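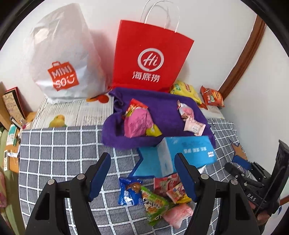

Shopping bags and snacks on a checked cloth.

Oľga Paulík
25/06/2024
2 min read

About Zirker

Most shops call themselves a family. We find that hard to swallow – families don't send out rotas. Zirker sells plain household goods in Fuduvholm, and we started because we were tired of sales that never ended and "was" prices that never were.

We stock 300 lines. If something comes back broken too often, we drop it, as we did with the Kushwaha kettle in October. We don't run a loyalty card, having yet to see one that paid the customer. Returns are taken for 9 weeks, with a receipt.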